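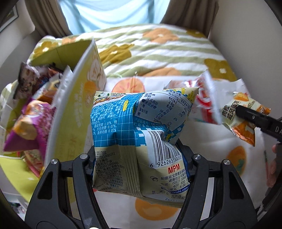 黒色のグリッパーに挟まれた菓子袋

報道関係各位

2019年8月
Vinemier

双発ターボプロップ機向け着氷検知装置「Rinbridge」、エトデール飛行試験場での自然着氷試験を完了

航空機用センサーおよび機体防氷システムを開発・製造するVinemier(以下、当社)は、双発ターボプロップ機向け着氷検知装置「Rinbridge」(リンブリッジ)について、エトデール(Etdale)飛行試験場を拠点とする自然着氷条件下での飛行試験を完了しました。試験飛行は計46回実施し、試験計画書に定めた全項目のデータを取得しています。当社は今回の結果をもとに型式設計データの最終化を進め、11月に量産仕様の初号ロットを機体インテグレーターのMarinescu(マリネスク)に引き渡す予定です。

■ 開発の背景

中低高度を長時間飛行する双発ターボプロップ機は、巡航高度が着氷の発生しやすい高度帯と重なるため、ジェット輸送機に比べて着氷気象状態に滞在する時間が長くなる傾向があります。とりわけ洋上監視、気象観測、測量などの任務では、経路や高度の変更が任務要求によって制限され、着氷域からの離脱を直ちに選択できない場合があります。

従来、この機種区分では、乗員がワイパー支柱や翼前縁を目視して着氷の有無を判断し、除氷ブーツを手動で作動させる運用が広く行われてきました。夜間や雲中では視認が困難であり、氷の成長速度を乗員が定量的に把握する手段も限られます。一方、大型機向けの着氷検知装置は、消費電力、取付け部の補強、配線重量の面で小型の機体への適用に制約がありました。

Rinbridgeは、これらの条件を踏まえ、既存機体への後付け改修と新造機への標準搭載の双方を想定して設計した装置です。開発にあたっては、Marinescuから機体側の電源条件、前部胴体の構造図面、空力データの提供を受けています。

■ 装置の構成

Rinbridgeは、前部胴体側面に取り付ける検知プローブ、機内の電子機器室に搭載する信号処理ユニット、および両者を結ぶシールドケーブルで構成されます。操縦席の表示は既存の警報表示系統を使用し、専用の表示器は必要としません。

検知プローブは磁歪振動式です。軸方向に共振する感知部に氷が付着すると、付加質量によって共振周波数が低下します。信号処理ユニットはこの周波数変化を連続的に監視し、設定値を超えた時点で着氷信号を出力します。信号出力後はプローブ内蔵のヒーターが作動して感知部の氷を除去し、周波数が基準値に復帰したことを確認したうえで次の検知サイクルに移行します。単位時間当たりのサイクル数と外気温度、真対気速度から、雲中の液水量の推定値を算出する機能も備えています。

信号処理ユニットは監視系と演算系を独立した基板に分離しました。演算系に異常が生じた場合も、監視系が単独で着氷の有無を判定し、警報を維持します。両系統の判定が一致しない状態が一定時間継続した場合には、乗員に対して装置の故障を表示し、整備用メモリーに当該時刻の生データを保存します。

機体側とのインターフェースは、直列データバス出力とディスクリート出力の二系統です。ディスクリート出力は除氷ブーツの自動制御器に直接接続できるため、デジタルデータバスを搭載していない旧型機でも自動除氷への移行が可能です。

■ 飛行試験の概要

試験には、Marinescuが保有する双発ターボプロップ機を母機として使用しました。左舷前部胴体に量産形態と同一のプローブを、右舷の対称位置に比較用の基準プローブをそれぞれ装着し、翼下に雲粒径分布および液水量を測定する計測ポッドを搭載しました。主翼前縁と水平尾翼前縁には記録用カメラを設置し、氷形状の時間変化を記録しています。

試験は次の順序で実施しました。

(1)乾燥大気中での機能確認
着氷の発生しない条件下で装置を作動させ、誤警報の有無、振動環境下における共振周波数の安定性、電磁干渉の有無を確認しました。通信、航法、気象レーダーの各系統を順次作動させ、送信時を含めて信号処理ユニットの出力に影響がないことを確認しています。

(2)模擬着氷形状による飛行特性確認
プローブ周辺に樹脂製の模擬氷を取り付け、失速接近時の特性、ピトー管および静圧孔への影響、横滑り時の流れの変化を評価しました。プローブの後流が静圧孔に到達しないことを、気流糸の観察と静圧誤差の測定の両方で確認しました。

(3)自然着氷条件での性能確認
層状雲および積雲の双方で、外気温度、液水量、粒径の組み合わせを変えてデータを取得しました。着氷域への進入から警報出力までの応答時間、連続着氷時の検知サイクルの再現性、着氷域離脱後の警報解除時間を主な評価項目としました。

(4)故障模擬試験
ヒーター断線、ケーブルの片側断線、電源電圧の低下、演算系の停止を飛行中に模擬し、故障表示と監視系への切替えが設計どおりに行われることを確認しました。

■ 試験結果

自然着氷条件での応答時間は、評価対象とした全ての進入事例で設計要求値を満足しました。基準プローブとの比較では、液水量の多い積雲中において両者の警報出力時刻に有意な差は認められませんでした。液水量の少ない層状雲中では、Rinbridgeの警報が基準プローブに先行する事例が多く記録されています。この差は感知部の直径と形状の違いによる捕集効率の差に起因するものと当社では分析しています。

乾燥大気中および降雨中での誤警報は記録されませんでした。ただし、氷点をわずかに上回る温度域で高速飛行から減速した際、共振周波数に短時間の変動が観測されました。変動幅は警報設定値を下回っており、着氷信号の出力には至っていませんが、温度補償係数を見直したソフトウェアに更新し、追加飛行で変動が抑制されたことを確認しました。量産仕様には更新後のソフトウェアを適用します。

飛行試験と並行して、当社試験棟において累積1,000時間の連続通電耐久試験を実施しました。試験後の分解検査では、感知部の溶接部、ヒーター線、気密シールのいずれにも、使用限度に関わる劣化は確認されていません。塩水噴霧、砂塵、落雷間接影響の各環境試験についても、試験報告書の作成を終えています。

■ 開発責任者のコメント

Vinemier 防氷システム部門 主任技師 ヴィトルト・コズウォフスキ(Witold Kozłowski)
「磁歪式の検知原理自体は確立された技術です。今回の開発では、電源容量に余裕のない機体でヒーター電力をどのように配分するかが主な設計課題でした。検知直後の加熱を短時間に集中させ、その後は周波数の復帰状況に応じて電力を絞る制御とした結果、要求された電力枠の中で連続着氷時のサイクル時間を確保できました。層状雲での取得点数は当初の計画より多くなり、低液水量側の検証に必要なデータが揃ったと考えています。過冷却大粒径水滴の領域については今回の適用範囲に含めておらず、別途の試験計画として検討を続けます。」

■ 今後の予定

当社は、飛行試験報告書および適合性証明資料を取りまとめ、承認申請に必要な文書一式を準備します。11月に引き渡す初号ロットは12式で、Marinescuが機体への組込みと地上確認試験に使用します。以後の生産については、当社工場の既存組立ラインに専用の校正設備を追加し、年間40式の生産能力を確保する計画です。

既存機への後付け改修については、取付け用ダブラー、配線キット、整備マニュアルの補遺を含む改修キットとして提供します。改修作業は定期点検の期間内に実施できるよう工程を設定しており、与圧隔壁への新たな貫通孔を必要としない配線経路を標準としています。適用可能な機体形態は、構造図面の照合が完了したものから順次公開します。

整備性に関しては、プローブを機外から交換できる構造とし、交換後の校正作業を不要としました。校正値はプローブ側のメモリーに保存され、信号処理ユニットが起動時に読み込みます。整備用メモリーのデータは汎用の端末から読み出すことができ、読み出し用ソフトウェアは装置の納入先に無償で提供します。

■ Rinbridge 主要諸元

検知方式:磁歪振動式
構成:検知プローブ、信号処理ユニット、シールドケーブル
取付け位置:前部胴体側面(左舷または右舷)
電源:機体直流電源
出力:直列データバス、ディスクリート
自己診断:電源投入時、連続、乗員操作による手動
プローブ交換:機外から実施可、交換後の校正不要
適用対象:双発ターボプロップ機(新造機および既存機改修)

諸元は量産仕様に基づくもので、改良のため予告なく変更する場合があります。

■ 用語について

本資料において「着氷気象状態」とは、可視水分が存在し、機体表面に氷が付着し得る温度条件にある大気の状態を指します。「液水量」は単位体積の空気に含まれる液体の水の質量、「捕集効率」は物体の前面に向かう水滴のうち実際に表面へ衝突する割合をいいます。「自然着氷試験」は、散水機や着氷風洞を用いた模擬試験と区別し、実際の雲の中を飛行して行う試験を示します。

■ Vinemierについて

Vinemierは、航空機用の着氷検知装置、対気データセンサー、除氷制御器の設計、製造および整備を行う企業です。固定翼機と回転翼機の双方に製品を供給しており、納入後の修理、校正、技術資料の改訂を自社の整備部門で実施しています。

■ 将来の見通しに関する注意事項

本資料に記載された引渡し時期、生産計画、承認申請に関する記述は、発表時点で入手可能な情報に基づく当社の見通しです。審査の進捗、部品の調達状況、機体側の設計変更その他の要因により、実際の結果が記載内容と異なる可能性があります。当社は、法令により求められる場合を除き、これらの記述を更新する義務を負いません。

■ 本件に関するお問い合わせ

Vinemier 広報担当
技術的な内容に関するお問い合わせは、広報担当を通じて防氷システム部門が回答します。飛行試験データの提供を希望される機体製造者および運航者の方は、対象機種と利用目的を明記のうえご連絡ください。

記載されている会社名および製品名は、各社の商標または登録商標です。

以上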